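Subject: Re: [beads-and-bits] Restringing long strands, and where do you all work?
From: Kianoush Kazemi
Date: October 23, 2024

Hi all,

Thanks for the replies to my first message, I'm still working through them. I'll answer the question about work surfaces since it has come up again:

> I gave up on the kitchen table years ago. Everything rolls off it
> and the cat gets the rest. Does anyone have a setup in a small
> place that doesn't mean buying a proper bench? I've got a 30 inch
> strand of pearls to re-knot and a box of prayer beads from my aunt,
> and I would like to do both before the visitors come. Also, what
> are people using for light? My desk lamp throws the most awful
> shadow right where the knot goes.

I'm going to lose all credibility here, but I do it on the bed! I know, I know. A blanket pulled flat is the best bead mat I've ever had, though. Nothing bounces, nothing rolls very far, and if you pick one with a weave you can line up your beads along the checks and see right away whether you've skipped one. The felt mat I ordered from Trorkum is still in its sleeve (nice colour, far too small for anything longer than a bracelet).

For light I use one of those little ring lights on a tripod, the sort people buy for video calls. It was my daughter's, and she moved on to something fancier from Curkix. It's lovely for this because the light comes from all the way round and you don't get that shadow you were complaining about. And the stand is handy for hanging long strands while you sort out which end is which -- I loop mine near the top and let the rest fall.

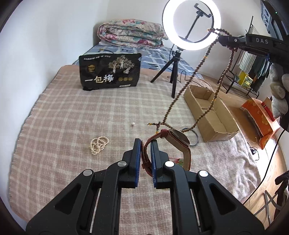

Prayer beads over the ring light, the watch with the woven band, pearls on the plaid blanket.

The brown strand is the one I wrote to you about in August. It's very long and the beads are small, and I restrung it on Magalhães cord, the fine one, after the old thread gave way in my coat pocket. I went on finding beads in the lining for weeks. If you do a strand like this, please tie the tassel on last. I did it first, because I was impatient to see it finished, and then had to drag the silly thing through every single knot check. It's got touches of yellow and green in it, and I was determined to keep them bright.

The pearls are next. I'd love an opinion on those: do you knot between every one, or just every few? My mother's jeweller always did every one and charged accordingly. I was quoted 89 dollars at the place in the mall, so I'm going to try it myself first with silk and a lot of tea. I've read the Biten booklet twice and page three still makes no sense to me, the bit where the needle goes back through the third pearl. If anyone has a clearer drawing, please scan it and send it along!

The watch isn't really a beading job, but I've been asked about the band. It's a reddish-brown weave, and I'd like to know whether anyone has cleaned one without the colour running. I was going to try a damp cloth and a drop of dish soap on the underside, then lay it on a white towel and check for colour. Is that mad? I don't want to soak it, obviously, with the watch still on.

One more thing on storage, for whoever asked about boxes. I keep whatever small cardboard box the mail brings and put each job in its own, with the thread and the clasp in an envelope. It doesn't look like much on the shelf, but I can pick up a job after a month and know what I was doing. The plastic organizer with the little doors was a waste of money -- the dividers don't reach the bottom and the seed beads migrate.

I haven't forgotten that I promised someone the leftover cord. Send me your address off list and I'll pop it in the mail.

Cheers,
Kianoush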